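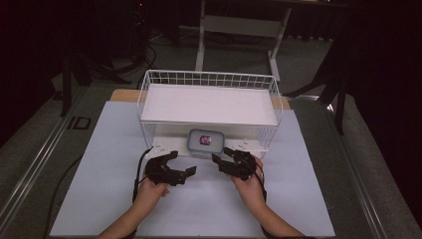
Speaker's own notes | Eltside Home Evenings | 24 May 2023

The space under the shelf: wire racks, tubs and the back of the cupboard

Hello, thank them for coming, say where the loos are. Ask who has a cupboard they open with one hand held up ready to catch something. Wait for hands. Mine goes up too.

Start with the rack while the slide is up. White wire, a flat shelf across the top, and a cubby underneath with a little clear tub sitting in it. I'm going to talk about that cubby for most of the evening, so get comfy.

My old cupboard at Zaten Court (explain: tiny flat, one shelf you could reach and one you couldn't) had piles. Piles on piles. Rice on top of lentils on top of a cake tin, and whatever I wanted was at the bottom. I put in one rack and suddenly there were two levels, and I could get at the lower one without lifting the upper one off. That's the whole idea, really, I could sit down now.

Don't sit down. Carry on with TUBS.

The gap decides the tub. Everyone buys the tubs first because tubs are nice to buy (me included, a whole set from the Tritent sale, and not one of them went under the shelf with its lid on). Measure the gap, then leave yourself room for your fingers. You need to get a hand in there! I do a test with my knuckles, show them.

See-through is my preference for anything small. I can make out that there's something red, blue and white in the one on the slide and I haven't had to open it. Doesn't have to be perfectly clear, cloudy is fine, you only need to tell the stock cubes from the birthday candles.

Coloured lids — this always gets questions. I like a lid with a bit of colour at the edge since I can match it to its base in the drawer. I do not have a colour code. I tried one in September, blue for baking, green for savoury, and by the second week there was gravy powder in a blue one and I'd given up.

PAUSE, drink of water. Pass the spare racks round now, they like to handle them. One to the left side, one to the right.

Next bit, baskets. A wire basket does a different job for me. It's for the stuff that travels. Packed lunch things, the tea things if we're eating outside, cake decorating bits. The whole lot comes out to the table, you use what you want, the whole lot goes back.
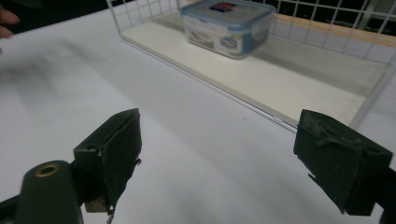
I keep one tub in mine all the time, and it holds the bits that used to end up loose in the bottom: bag clips, cocktail sticks, the measuring spoon that came off its ring. Wire is lovely for crumbs, they drop straight through, but so does everything else that's thin. Story about the skewers here if we're doing all right for time. Skip if not.

Cleaning. Warm water, washing-up liquid, old toothbrush for the corners where the wires cross. Dry it properly before it goes back, especially the feet, or you get rust marks on a painted shelf. I've got 4 little brown dots in mine to prove it.

Weight: wire shelves will sag if you're mean to them. Tins go on the bottom, on the cupboard's own shelf, and light things go up top. If somebody asks about the stacking kind, say I had the Čierny ones and found them wobbly once I went past two high. Only my opinion, and my floor isn't level.

Money question will come. My limit is 3 new things per cupboard, then I have to live with it for a month before buying any more. Most of the time I don't want any more by then. Old takeaway tubs do perfectly well if the lids still grip.

Homework for them, keep it light. Pick one shelf. Take everything off, wipe it, and see how much air there is above the things you put back. Take a photo if you like and bring it next time, I love seeing inside other people's cupboards (nosy, can't help it).

Questions. Get the spare racks back before people put their coats on. Raffle tickets are in the blue folder, float is in my bag.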